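Stacking crates: top rim sagging under load

Forum > Storage and Handling > Crates, Totes and Pallets

kettering_bay
Posted Sunday

We moved our seed potato store over to Trumden open-front stacking crates last year and I am now seeing the front top bar bow on the lower tiers. Stack height is 8. The crates at the bottom have a visible dip in the bar across the opening, enough that a divider tray no longer slides out without a tug. The side walls and the rear look fine.

Store is unheated, brick, fairly steady temperature. Crates are filled level with the rim and never over it. Supplier says the stack height is within what they allow. Before I go back to them I would like to know whether this is creep in the plastic, a bad batch, or something in the way I am loading them.

T_Awasthi
Creep, most likely. Polypropylene under a constant load keeps moving for months. The datasheet rating is usually for a short test and doesn't tell you what happens if the stack stands from October to April. What is the weight per crate and how often do you break the stacks down?

kettering_bay
Never, until spring. I have not weighed them individually. Total in the store is 2,074 crates and I am not putting each one on a scale.

T_Awasthi
Weigh 2 and you have your answer. Pick one from the front of the store and one from the back.

mill_lane_stores
I disagree with creep as the first suspect. If the load path is right, the front bar carries next to nothing. The weight should go down through the corner posts. A bar that sags means something is sitting on it that should not be, and changing to a stiffer plastic would only hide that.
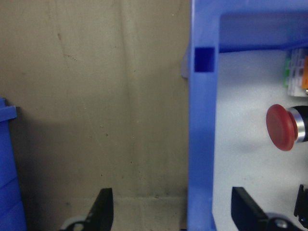 Open-front crates are all much the same in this respect, whatever name is moulded on them. The foot of the upper crate should locate on the corner and the bar should be left with a small clearance. If the foot is worn, or the crate is put down a few millimetres forward, the bar becomes a beam with a load in the middle. Look at the joint first, where the thick upright meets the top bar. On the blue one there is a small square recess in the post just under that joint, and if yours have anything similar I would check the corners of it with a hand lens. Square corners concentrate stress, and whitening in the plastic there will tell you the joint has been flexing.

kettering_bay
Checked a dozen this morning. Whitening on three, all from the bottom tier. No cracks that I can find.

Okeke
Are they mixed with anything else? We had Zernitz lids on a different maker's crates for a season and the lid lip stood proud of the corner. Every stack was resting on the lids and the lids were resting on the long sides. It took us far too long to spot.

kettering_bay
No lids. There are some older Stutia crates in the same stacks, though. Same footprint, and they nest without complaint.

Okeke
Same footprint does not mean same foot. Turn one of each over and put a straight edge across.

mill_lane_stores
Seconded. And measure the depth of the foot at all the corners, as the older ones will have been dragged.

T_Awasthi
I accept that mixed feet could do it. I do not accept that the bar carries nothing in a correct stack. The posts lean outward slightly under load and the bar is what ties them together. On an open-front crate it is the only thing doing so on that side above the floor. Whitening at the joint fits that just as well.

mill_lane_stores
A tie would be in tension. Tension does not make a bar sag in the middle.

T_Awasthi
It does if the joint rotates. The post leans, the joint turns with it, and the bar takes up a curve. Draw it out.

mill_lane_stores
I have drawn it. With the posts leaning out at the top the bar ends turn the way you say, but the dip you get is tiny next to the one described. He has trays jamming.

carmela.s
Could you both say what he should do? I run a smaller store and have the same crates.

Carmela Sartori

T_Awasthi
Take the height down by two tiers and see whether it gets worse over a month.

mill_lane_stores
Separate the two makes before touching the height, otherwise you change two things at once and learn nothing.

kettering_bay
Straight edge result: the Stutia foot is 2 mm deeper than the Trumden one and sits further in. With a Stutia on top of a Trumden I cannot get a feeler gauge between the base and the front bar. Trumden on Trumden I can, easily.

Okeke
There you are then.

T_Awasthi
Fair enough on the contact. I would still weigh a couple.

kettering_bay
Will do. Restacking in July when the store is empty, single make per stack. The three whitened ones are going on the top tier with onions in them.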